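Consumo parásito en batería después de cambiar el alternador

Preguntado por Waqas Rind. 2246 visitas

Buenas. Furgoneta diésel, motor 1.9, alternador sustituido en julio por uno reconstruido marca Trustano. Desde entonces, si queda parada dos noches, no arranca. Con el motor en marcha mido 14,2 V en bornes, así que carga. En reposo, con todo cerrado, el amperímetro en serie con el negativo marca 300 mA. He sacado los fusibles del habitáculo uno por uno y la lectura no baja. ¿Qué me queda por comprobar antes de volver al taller?

2 respuestas

Kibet Nyaga
13 de agosto de 2023

Si la lectura no cambia con los fusibles del habitáculo, el consumo está en un circuito que no pasa por esa caja. El cable B+ del alternador va directo a batería, en muchos modelos solo con un fusible de alta intensidad en la caja del vano motor. Un diodo rectificador con fuga da exactamente ese síntoma: carga normal en marcha y descarga en parado.

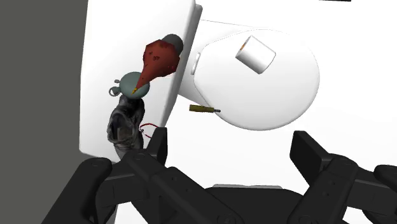
Procedimiento: desconecta el negativo, suelta la tuerca del B+ en el alternador, aísla el terminal con cinta, intercala el amperímetro y conecta. Espera 20 minutos con las puertas cerradas y la llave lejos, para que las centralitas entren en reposo. Si cae por debajo de 50 mA, el alternador es el culpable y va a garantía. Si sigue igual, repite la prueba con el relé de precalentamiento y el del electroventilador, que a veces se quedan pegados.

No des el contacto con el amperímetro en serie, fundes el fusible del aparato.

Ese Osagie

cambia la bateria, a mi me paso igual y era eso

Comentarios

Waqas Rind: La batería tiene cuatro meses y da bien en el comprobador. Suelto el B+ y baja a 30 mA. Reclamo el alternador.

Kibet Nyaga: Entonces es el puente de diodos. Pide que te apunten la lectura en la hoja de reclamación.

Zeeshan Ghauri: ¿El conector pequeño (L y S) lo dejaste puesto al medir? En los míos el regulador también tenía fuga.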